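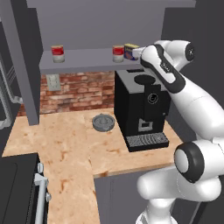
Keeping a Pantry in a Small Apartment

The subject of food storage is often treated as a matter of buying the right containers. In the experience of this writer, who has kept house in a third-floor apartment in Savholm for several years, the greater part of the work concerns what is purchased and when. The following notes set out the practice that has been adopted in this household and the changes made to it since September.

The kitchen in question was not designed with storage in mind. The lease describes a pantry, but the space is a closet in the hallway that also contains the water meter. The building management in Ciltholm was asked whether shelves could be fixed to the closet walls, and permission was given in writing on the condition that the meter remain within reach. Tenants who are considering similar work are advised to obtain such permission before any holes are drilled.

Canned goods are kept together and are arranged by the date on the lid. New cans are placed at the back. This rule is widely known and is widely ignored, including by the present writer, who last winter discovered 3 cans of chickpeas that had been moved from a previous address. They were discarded. A marker is now kept on a string inside the closet door, and the month of purchase is written on each can before it is put away.

Dry goods present a different difficulty. Rice, lentils and flour are sold most cheaply in large bags, and the temptation to buy them in that form is considerable. A large bag of flour from the Keder store was purchased in the spring and took up the floor of the closet until the middle of summer, at which point small moths were observed. The bag was removed the same evening and the closet was washed with vinegar. Flour is now purchased in bags of 500 grams only. The price per pound is higher, and the household has accepted this.

Glass jars are used for beans and lentils. Those in use here were saved from pickles and sauce, and their lids retain a certain smell in spite of repeated washing. Leaving the lids outdoors overnight has been of some help - baking soda has been of none.

A written list is kept on the closet door. It was formerly kept on a telephone, where it was not consulted. Items are crossed off when the last one is opened, not when it is finished, so that a replacement can be bought on the next trip to the Toma market. The bus to the market is the number 711, and it does not run after eight in the evening, a fact that has shaped the contents of this pantry more than any cookbook.

Readers have asked whether a full inventory is worthwhile. One was attempted in this household and was abandoned after two weeks, as the spices alone required a separate page. The short list has been found sufficient.

A further entry on the storage of onions and potatoes, which should be kept apart, will be published when the matter of the balcony cupboard has been settled with the management.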